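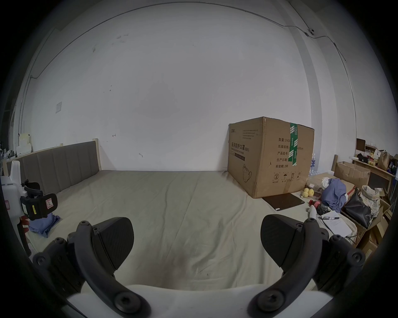
The Tesley fitted sheet is the one we get asked about most, and we're very happy to talk about it all day! It's a plain cotton sheet with a deep skirt and elastic running the whole way round, woven for us by Wellier and finished in our own workroom at Jaltmont. Order code 3822.

The cotton is soft from the first night and gets softer with every wash - our oldest test sheet has had 80 washes now and it's still lovely to climb into. It has a dry, cool feel (no shine, no slipperiness), so if you tend to kick the covers off in July you'll get on with it very well.

There are nine colours this year, most of them quiet ones that sit nicely with wooden furniture and with whatever blankets you already own. A few more greens are coming in September.

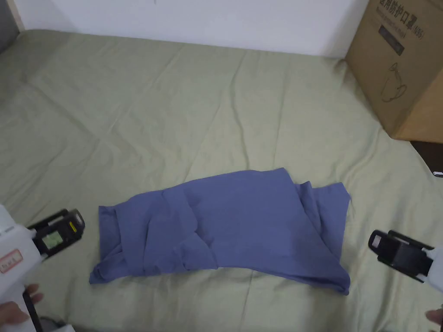
## Sizes and care

- Single, small double, double, king and super king
- Fits mattresses from 20 to 38 cm deep
- Wash at 40, or 60 if you need to
- Line dry if you can, tumble on low if you can't
- Iron only if you love ironing

Creases do show on a plain cotton like this. We rather like them, but a good shake before you hang it out takes care of the worst. If you want a crisper look, try the Cloutier percale, made to the same sizes and dyed in the same shades so you can mix the two.
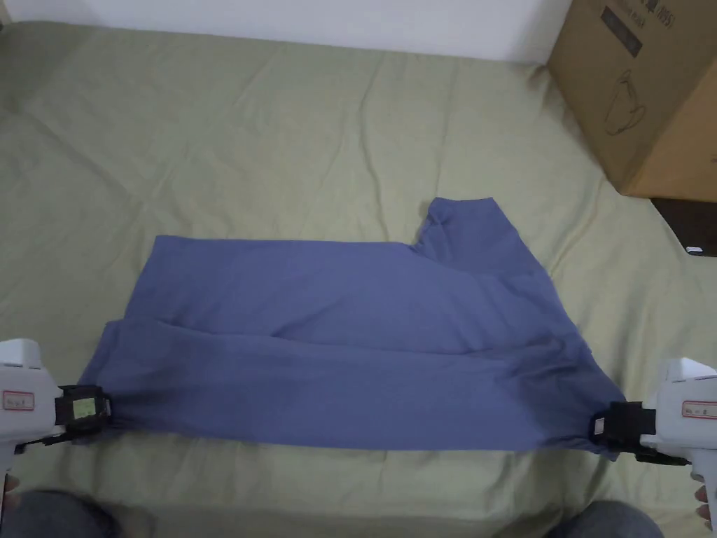

Maureen in Ludlow wrote to say that the corners have stayed put on her very deep mattress, and could we please do matching bolster cases? We can - they go on sale next month, in all the same colours as the sheets.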